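Friday, edit room notes, Dranari feature

In at 7:40. Drive 2 not mounting again, swapped the cable, fine. Mark the bad cable with red tape and put it in the bin this time, not back in the drawer.

Reel 3 is the problem. Locked cut runs long by 131 frames against the sound people's version. Went through it shot by shot with the tea stall argument as the anchor. Up to there everything lines up. After the council meeting it drifts. Found it: the extended reaction on the mayor's brother went back in after the March turnover and no change list was sent. Our fault. New change list exported, labeled R3_v9, old one moved to the superseded folder. Do NOT delete v8, the subtitle file is still timed to it.

Subtitles. 819 events in the whole film, checked the first three reels only. Notes so far:
- song lyrics need italics, spoken lines over the song don't
- two events on screen for under a second in the rally, merge them
- "ward" and "district" used for the same thing, pick ward
- the insult in the auto rickshaw is far too polite in English. Translator has a rougher option in the margin, use that
- missing space after the dash in most of reel 2, find and replace but check the credits after, it wrecked them last time

Producer line on the opening cards: order changed again. Vikolura first, then Pandey, then Alletti as "in association with". Alletti logo we have is the small one, edges look chewed up at 2K. Asked for vector. If nothing comes use the plain text card, same font as the cast cards. Censor certificate slot stays before the logos, leave the ten seconds black slug where it is.

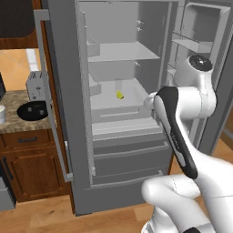
How long does the certificate slot have to stay in the reel 1 timeline?

Until the scanned certificate is in and the final DCP is made from it. Slug comes out only then, and the certificate goes in at the same length so nothing downstream moves.

Grade. Looked at reels 1 and 2 on the big monitor with the blinds down. Day exteriors good. Night rally too green in the shadows, banners going brown instead of orange. Colorist says it's the stock look on top of the correction, wants to drop it to half. Tried half on three shots: banners come back, faces a bit pink. Try 60 percent monday morning with fresh eyes. The party office interiors I would leave alone completly.

Shot with the loudspeaker jeep still has the real party symbol on a wall behind, top left, four seconds. Legal wants it gone before the censor screening. Paint-out was promised for reel 2 delivery and isnt in the version I have. Chase. If it's not in by tomorrow night, punch in 12 percent and reframe, the jeep still reads.

Sound. Temp mix of the interval scene is too loud under the speech, brass especially. Composer sent stems, so pull the brass down ourselves for the screening and let the mixer do it properly. Crowd chants: the slogan in the second chant doesn't match lips on the front row. Wild track from the shoot day has a better take, I think file 14 or 15. Listened to 14, no. 15 yes, slipped six frames and it sits. Left it on track A9, colored yellow.

Background score cue 22 comes in on the wrong side of the cut. Moved, then moved back. Director wants to hear both.

Room tone for the courtroom is short, looping audibly. Need another thirty seconds, maybe from the takes where everyone waits for the judge. Not done.

VFX count, for the invoice: crowd extension frames delivered 2,274. Contract says up to 3,000 so we're inside it, the two new rally shots can go without a fresh quote. Write that in the mail so it doesn't turn into a phone call.

Trailer: 2 min 10 version too long, cinema slot is two flat. Lose the second mother shot and the drone over the river, keep the slap. The joke about the potholes plays better if the cut comes before he finishes laughing. Marathi title card reads well, English title underneath is too big, take it down a third. Release date card blank for now.

Backup at 18:15, both drives, verify on. First one threw a checksum error on the reel 4 audio folder, copied that folder again, clean second time. Worth watching, same drive as this morning.

Left to do
- chase wall paint-out
- subs reels 4 and 5
- send R3_v9 to sound, with a refrence movie, burnt-in timecode
- Alletti vector
- courtroom tone
- ask if the interval card stays for the festival copy

Lights were left on in the grading room, switched off.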